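Chapter 4: Reading the Wind Before the Start

26 March 2025
By Tomaszewski

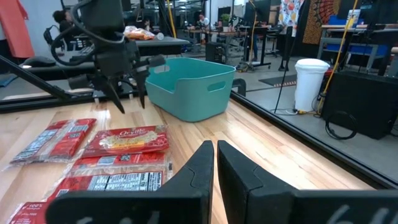 Most of the races I've lost were lost before the gun went. I spent my first season at the Erkus club fiddling with sail controls in the last few minutes, when I should have been looking at the water, and I paid for it on nearly every first beat. So this chapter is all about wind shifts and what you can learn about them while you're still milling around behind the line. When I teach this part ashore I use whatever is handy as boats. Five red packs of popcorn on a pale wooden table make a perfectly good fleet, bunched up in a loose cluster over on the left the way beginners always bunch up at the favored end — and you can see right away how little room the boats in the middle would have to tack. Spread them out, turn the breeze a few degrees, and somebody new is winning!

I like to get out early and sail upwind on both tacks, writing down my compass heading each time. Do it again a few minutes later. If the numbers swing back and forth, you have an oscillating breeze and you'll want to tack on the headers. If they keep creeping the same way, you have a persistent shift, and then you should get over to that side before everyone else does (I learned this the hard way on Lake Tukano one June, stuck out on the left while 35 boats went right).

We'll take the chapter in 4 parts. First comes finding your average heading, then spotting puffs on the water, then picking an end of the line. The last part is a full practice race on the Prumow course, with a first leg of 2120 meters — long enough for the wind to change its mind more than once. Bring a pencil, and a grease pencil too if your deck will take one. You'll be writing down a lot of headings, and I promise you won't remember them by the time you round the first mark.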